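Stripping the old Dell

I finally got to the old Dell tower that came back from Trolden with the office stuff. It sat under the desk for 6 months. The side panel is off, the memory slots are empty and the CPU socket is bare. I plan to sell what's worth selling and recycle the rest.

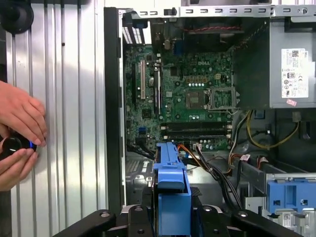
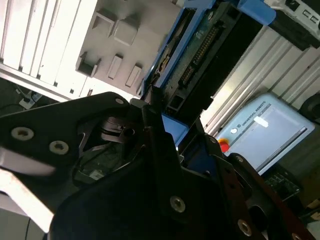 A shop on Ellow offered me 67 dollars for the lot — less than I wanted, but I'll probably take it. The case screws go in a jar. I still need to find a box for the cables.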